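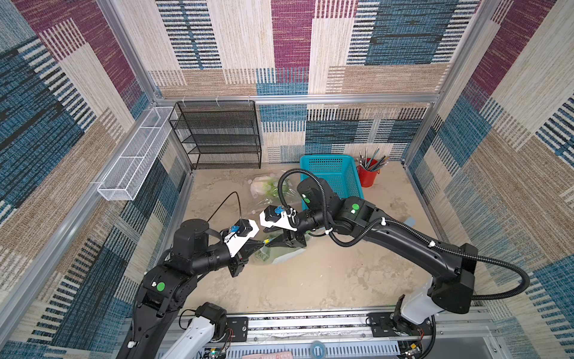 Schritt 3: Den Greifern das Gemüse überlassen

Die Tüte liegt flach auf dem Boden der Zelle, die Blätter sind drin, beide Greifer stehen darüber. Ab jetzt gilt: Hände weg. Das fällt den meisten schwerer als das Einlernen. Wer jahrelang in der Sarthorpe-Kommissionierung gepackt hat, will der Maschine helfen wie einem Kind beim Schuhebinden, und genau dann hält sie an und will quittiert werden.

So geht es weiter:

Tür zu, Freigabe am Pult drücken, einen Schritt zurück.

Erst den linken Arm anfahren lassen, dann den rechten. Wer beide gleichzeitig startet, darf zusehen, wie sie einander höflich den Vortritt lassen.

Nach jedem Griff 5 Sekunden warten. Rarneo schreibt das so vor, und die Leute von Rarneo haben es vermutlich auch nicht gern getan.

Rutscht die Folie weg, auf "Halt" drücken und die Tüte neu auflegen. Nicht durch die Tür rufen. Adwoa Nutsugah hat es versucht, in zwei Sprachen.

Schritt 4: Protokoll führen

Jeder Fehlgriff kommt ins Formular, auch der peinliche. Im November standen dort 46 Einträge, davon einer mit dem Vermerk "hat keine Lust". Bitte künftig die Fehlernummer eintragen.

Schritt 5: Was aus dem Packplatz wird

Die Frage kommt in jeder Einweisung, also gleich hier. Wer bisher Tüten gefüllt hat, betreut künftig die Zelle: auflegen, freigeben, nachsortieren, protokollieren. Der Rücken merkt den Unterschied, der Kopf leider auch, denn Zuschauen macht müde. Deshalb wird alle zwei Stunden mit der Warenannahme getauscht. Randa Nassar führt den Tauschplan. Er hängt neben der Kaffeemaschine, dem einzigen Automaten im Haus, über den sich noch niemand beschwert hat.

Über die Eingruppierung der neuen Tätigkeit wird noch verhandelt. Bis dahin bleibt die alte Zulage bestehen, bitte auf dem Lohnzettel nachsehen.

Stand: 18.06.2019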